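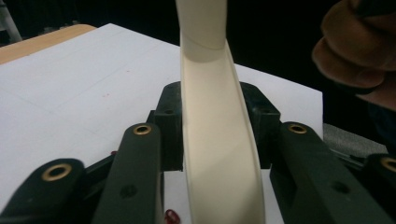 Plindudham library opens its doors to the menders

Plindudham's mending library is back for another year, and this time it has a proper home! The popular borrow-and-fix program has moved out of the hall kitchen and into the old reading room on Vendstead Road, where there is finally enough space to lay out a tent, a sewing machine and a pot of tea at the same table.

The move was finished in January 2020 after a busy few weeks of painting, shelving and labelling. On opening morning there was a queue out to the bike racks before the kettle had boiled, and 85 items had been booked in by lunchtime. Camping chairs were the clear favourite, followed by lamps, school bags and a very large number of jeans.

For anyone who hasn't been along, the idea is simple. Members borrow tools and materials the way they would borrow a book, take them home for up to three weeks, and bring them back clean. There are darning mushrooms, clamps, soldering irons, leather punches, bike stands and a lovely old treadle machine (that one has to stay in the room, sorry). If you'd sooner not go it alone, you can book a spot at one of the benches and learn as you go.

The collection has grown in leaps. It began with 60 tools on a single trolley and now runs to 395, most of them donated by people around the district clearing out sheds and garages. A good share of those came in during the August tool drive, when the old kitchen got so crowded that visitors had to go around the outside of the building to reach the sink. It was wonderful, and it was also the moment everyone agreed a bigger room was needed.

The new space has north-facing windows, so the light over the sewing benches is terrific until mid-afternoon. Noisy jobs like sanding and drilling have been moved to the covered verandah out the back, with a roll-down blind for windy days. The front counter was salvaged from the old Onuoha hardware store and still has the brass ruler set into its top, a bit worn at the low end, and it is already getting plenty of use for measuring hems and zips.

There's a spare parts wall too, and it might be the best thing in the building. Buttons, buckles, hinges, castors, lamp fittings and tent pole ends are all sorted into old card catalogue drawers. Take what you need and drop a few coins in the tin. If you have a jar of odds and ends at home that you can't bring yourself to throw out, the wall would love to meet it.

The next round of evening workshops is filling fast. Beginners can start with patching and darning, or with basic bike care, and there's a new session on re-caning chairs that had a waiting list almost as soon as the sheet went up. Upholstery returns in the second half of term. Teenagers are welcome at all of them, and younger kids can come along to the morning sessions with a grown-up, where the current project is turning worn-out tea towels into library bags in every colour going.

A small grant from the Jolar community fund has paid for the benches and a second overlocker. The next goal is to reach 1,000 completed repairs before the program's birthday. Each finished job gets a paper tag on the string above the door, so progress is easy to follow, and the string is already well past the fire extinguisher and heading for the noticeboard. Clothes, toys, umbrellas, toasters and one much-loved accordion have all earned a tag so far.

Membership is free for anyone with a library card, and you can sign up at the front counter in a couple of minutes. Electrical items need to be tested and tagged before they go home, so allow a bit of extra time if you're bringing in a lamp or a toaster. Fridges, microwaves and anything that runs on petrol can't be accepted.

Donations of hand tools in working order are welcome whenever the room is open. The most wanted list at the moment is small screwdrivers, good fabric scissors, bobbins and a sturdy stepladder. Parking is at the rear, off the lane, and the ramp entrance is on the Vendstead Road side.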